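Prakance table-top picking kit: questions we keep getting

Is it worth the money?

For most people who write to us, no. The kit costs more than a decent second-hand arm, and the 48-page manual spends most of its length on unpacking. If you already have an arm and want soft fingers for it, that's a different sum, and you should ask the seller for the fingers alone.

Does it pick fruit?

The brochure says so. It also says "delicate handling", a phrase that covers a lot of ground. We tried it at Voltthorpe on a cloth-covered surface with round pieces, an apple and a red-and-white one, set well apart. Picking one item with space all round it is the easy end of the job. Ask to see a full crate before you believe anything about packing lines.

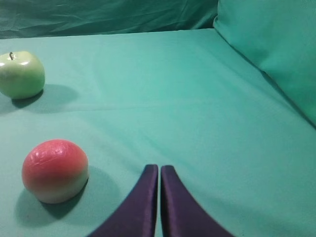

Debashish Samarakoon wrote in to say we were being mean about it: his has been running since October, he changed the finger covers once, and it suits the small batches he does. Fair enough. He also told us he keeps the speed at the lowest setting, and the brochure's figures are all for the highest.

How long do the finger covers last?

Prakance says 2000 grips. We haven't found out what counts as a grip. A spare pair took 20 days to reach us, so order one with the kit.

Can I use my own software?

Up to a point. The Shawky plug-in talks to it, but the wrist camera needs the maker's own program open at the same time. We asked when that would change and got a link to the brochure.

Is the Cusar kit better?

Cheaper, and noisier. We've only had it for 3 afternoons, which is too short to say more.

What does the warranty cover?

The arm and the power supply. Covers are treated as wear parts. Get the terms in writing before you pay.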